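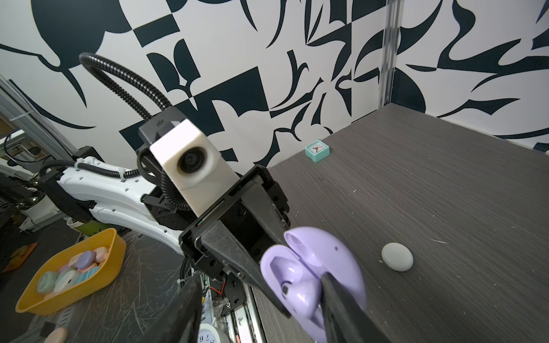 Galley kitchen – lose the wall cupboards or keep them?

awuor_k
We're redoing our galley kitchen in Voddale and my sister wants open shelves all down one side. I cook every day and I can just picture the grease. The fitter has quoted 1,727 with new wall units, or 800 less if we go for shelves. Has anyone done it and regretted it?

FungPing26
Did it in February and I love it! The room feels twice as wide and I finally use my nice bowls. You do need to wipe them down, but it's five minutes with a cloth.

sumeya_g
Five minutes if you never fry anything, maybe. Ours were sticky within a fortnight and we put doors back on. Keep the cupboards.

FungPing26
Is your extractor any good though? Ours vents outside, so that probably helps.

sumeya_g
Fair point, ours just blows it round the room.

Su-chen W
Could you split it? We've got 2 shelves by the window for mugs and cupboards nearer the hob – works fine for us.

awuor_k
Ooh, I like that. Will ask the fitter what he'd charge for a mix and measure up by the window tonight.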